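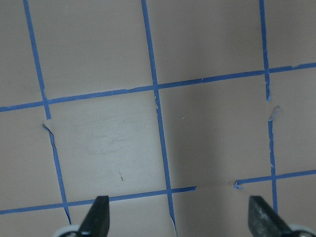

Fig. 1. Wrist camera view of the taped grid on Cell 12, fingers open. Note the breaks in both outer verticals and in the lower horizontal.

Unit 4: Looking after the tape grid

Reading for this unit: Flikholm cell manual, the pages on the work surface and the wrist camera. Bring your cell log.

I love this unit. Blue painter's tape is the cheapest thing in the whole cell, and you can learn so much about a robot by looking after it! The grid is our shared map. When the log says "part placed one cell left of center," the person on the next shift has to be able to find that spot, and so does anyone going back through the wrist camera pictures later.

What to look for

Start with the long lines. In Fig. 1 the center vertical still runs all the way through, but look near its lower end and you'll find a small flap where the edge has lifted. A flap like that goes in the log even though the line is whole. Then check the gaps. The torn ends are curled and frayed, with pale edges, and the lower horizontal has a faint strip in its gap that could be residue or just exposed surface. You can't tell from the picture. Run a clean fingertip over it with the arm locked out.

Next, the light. The cells left of the center line are much brighter than the ones to the right, where a soft shadow falls. Smudges show up nicely on the bright side. On the dark side, bring a hand lamp and hold it low — scuffs you had no idea about will pop right out.

Small specks count too. There are a couple in Fig. 1, one tan and one white. Wipe them up before you lay any tape, or you'll seal them under it and feel a bump forever.

Re-taping, step by step

1. Park the arm at the service position and lock it out. Hang your tag.
2. Save a wrist camera picture under the cell number, with the word "before."
3. Peel the loose ends back to sound tape. Pull slowly and low to the surface.
4. Trim each end square with the plastic blade. No metal blades on this surface, please.
5. Clean the gap with a damp cloth, then a dry one. Wait 14 minutes.
6. Lay the new piece from one trimmed end to the other, edges meeting, no overlap. A doubled layer is just high enough to catch a fingertip.
7. Press it down with the roller, center outward.
8. Unlock, run routine 1661 at slow speed, and watch the fingers cross every line.
9. Save the "after" picture and sign the log.

If more than one line is broken, repair the horizontals first and use them to line up the verticals. Your grid will probably lean a little in the camera view. Measure on the surface with the steel rule and leave the camera view out of it.

Log entry

Write the line, the kind of damage (lifted, torn, missing, scuffed) and the cycle count. We inspect every 300 cycles and again after the Saturday cleaning.

For lab

Teams on the Givholm bench do steps 1 through 5; teams on the Cloden bench pick up at step 6, then swap. Rollers are in the Mahmoudi cabinet, second drawer. Put them back clean!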